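Hi Tomoyo,

Quick catch-up on the Sudel van conversion, as promised before the December meeting. It's been a busy stretch and mostly a good one!

The second van is back on its wheels. We had to pull the battery pack twice, once for a coolant fitting that wept every time we pressure tested it, and once more when I noticed the ground strap was routed on the wrong side of the crossmember (my fault, I was reading the old drawing). Uchida shipped the replacement fittings fast and didn't charge us for them. The pack is rated at 70 kWh and the first van is seeing pretty close to that on a slow charge.

Range is where you'll want to look. Our best loaded run on the Folico delivery loop was 207 miles, with the heater off. With the heater on it drops a lot more than I'd like, and I don't have a number I trust yet. Haruna Tamura is redoing those runs with the cabin set the same way each time, so please hold off on quoting anything to the Cuden people until she's done.
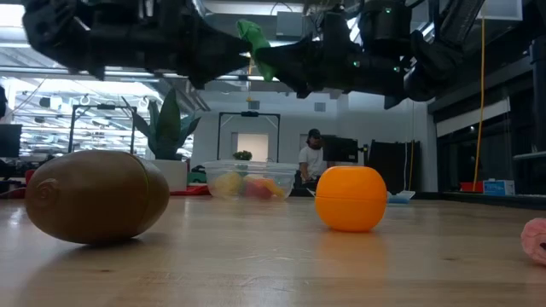
Arm and gripper over the wooden tabletop, green LEDs lit.

Van one has now covered 1571 miles on the new motor. The plan says 2000 before we open up the gear reduction and check for wear, and I'd like to stick to that even though the drivers are complaining about a whine at low speed. I rode along and heard it too – it's there from a standstill up to maybe parking lot speed, then it goes away. Could be the mounts. We have softer ones on order.

Money: we're under on parts and over on shop time, mainly from pulling that pack twice. I'd like to move what's left in the parts line over to labor if you're okay with it. Haruna has the breakdown and can send it whenever.

Still open are the charge port door (it sticks), the dash display, which loses its settings when the van is shut off, and the insurance paperwork for van two. I need your signature on that last one before we can take it out on the road.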